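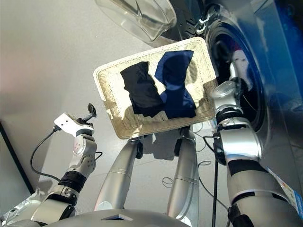
Kisia laundry loading, fault subset

Version note, December

386 episodes of a two-armed robot moving clothes from a woven basket into a front-loading washer. The Garville release called this task solved. We kept the runs that made us doubt it.

What is in it
200 episodes carry a fault label. The other 186 are unlabelled, and unlabelled does not mean clean.

Main fault
The gripper reports a hold when it has closed on a strap or a fold, and the controller moves on to the next step. The success flag comes from that report, so it is wrong in the same places – please don't train on it. 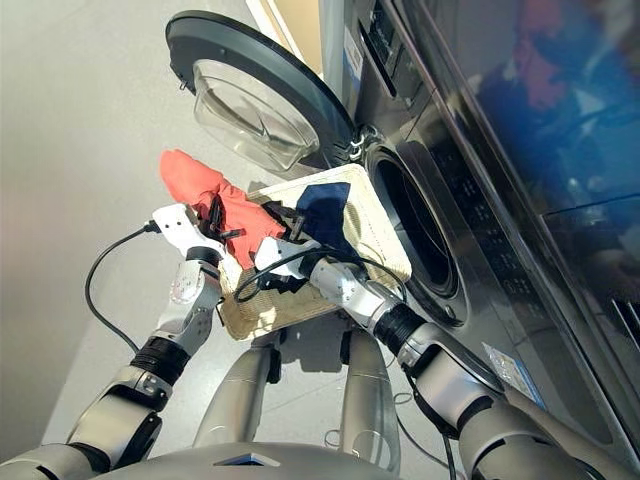 Straps and thin bands are the worst. The force limit never tripped on a snag, even with the cloth pulled tight between gripper and basket. Boonyarit firmware was meant to fix this. We reran 100 episodes with it and saw no change we would defend.

Safety
Do not take the stop threshold from these logs. Keep hands away from the door while the arms are live.

Known gaps
One washer, one basket. Joint torques are missing from the Skurura runs.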